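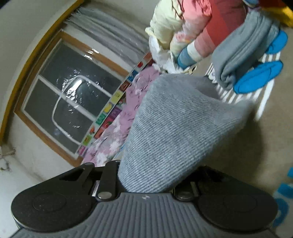
Kofi Dankwa asked after our last update whether the machines could put a jumper away yet, and whether 200 garments would be enough to tell.

Reading time: 3 minutes

Not yet. At Wastham the arm picks up a single knitted item from a mixed heap without help, but folding still needs a person. Sleeves are the main fault. Towels go better. We ask to move 20 hours of bench time from sorting to folding, and will report again in July.

Related
Ivilside: shelf stacking, second report
Seok gripper pads: wear after 32 days
Fatier laundry trial: costs to date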